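Plilero Upholstered Armchair with Tufted Back

Home / Seating / Armchairs / Plilero

Item no. 1726-P
Price: $400 each
Sold by Flaltmont Furniture
Colors: pink, blue-gray, oatmeal, moss
In stock at the Skovcombe warehouse. Ships in one carton.

The Plilero is a small armchair for rooms that don't have space for a big one. It has a rounded back with tufting, a padded seat and black legs. The back wraps around into the arms in one curve, so there are no square corners sticking out into a walkway. We sell a lot of them for kitchens, break rooms and open-plan spaces where people want one or two proper chairs near the wall and the rest of the floor left clear.

The seat is firmer than it looks. It is meant for sitting up with a cup of coffee or a laptop, and you can get out of it without a struggle. If you want something to sink into, look at the lounge chairs instead.

Frame and fabric

The frame is kiln-dried hardwood with a webbed seat base. The cover is a woven polyester with a short pile. It is fixed to the frame and does not come off for washing. The tufts are pulled through and tied at the back, not glued.

The legs are powder-coated steel and screw in by hand. Each one has a plastic glide on the bottom. The glides are fine on concrete, vinyl and tile. For wood floors, order the felt pads (sold separately, 8 to a pack, enough for a pair of chairs).

Choosing a color

Pink is the one we reorder most. It is a muted pink and sits well next to brick, white walls and pale flooring. Screens vary, so ask for a swatch if the match matters to you. Swatches are free and go out by regular mail.

Moss hides marks best. Oatmeal shows everything and we don't suggest it for a room where people eat.

Pairing it with a second chair

A matched pair looks right in a waiting area. In a shared kitchen or studio, many customers buy one Plilero and put a plainer side chair next to it. The Morikawa side chair in blue is the usual choice. It is upholstered too, with thin black legs, so the two go together without being a set. It takes up less floor and is light enough to move with one hand. Leave a gap between the two chairs wide enough to walk through - people will want to get past.

A low white table with thin legs works with either chair. We don't make one at the moment.

Assembly

The chair comes with the legs packed in a zip pocket under the seat. Lay the chair on its back on a blanket or the opened carton. Start all four legs by hand before tightening any of them. No tools are needed. Check the legs again after a month of use and give them a turn if they have worked loose.

Care

Vacuum with the soft brush, going around the tufts slowly. Crumbs collect there. Blot spills right away with a damp white cloth and plain water. For anything greasy, use a fabric cleaner made for polyester and try it on the underside first. Keep the chair out of strong direct sun, especially the pink.

Delivery and returns

Orders placed before noon leave the warehouse the next working day. The driver brings the carton to the first door on the ground floor. Stairs and upper floors can be booked at checkout for an extra charge.

You can return the chair within 30 days if it is clean and in its carton. If you threw the carton away, call us and we will sell you one at cost. The warranty is 2 years on the frame and legs. It does not cover fading or pet damage.

Customer comments

"Bought one pink and one of the blue Morikawa chairs for the brick end of our workroom. The pink one is always taken first." - Ye-rin Ahn

"Good chair. Legs went on in a few minutes. Took a while to get the smell of the carton out of it, gone after a weekend with the window open." - Kipchumba Kioko

Page updated January 2, 2026. The pink Plilero and the blue side chair by a red brick wall: 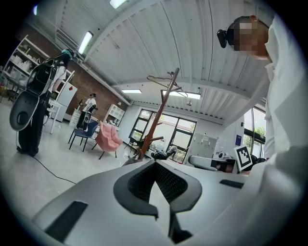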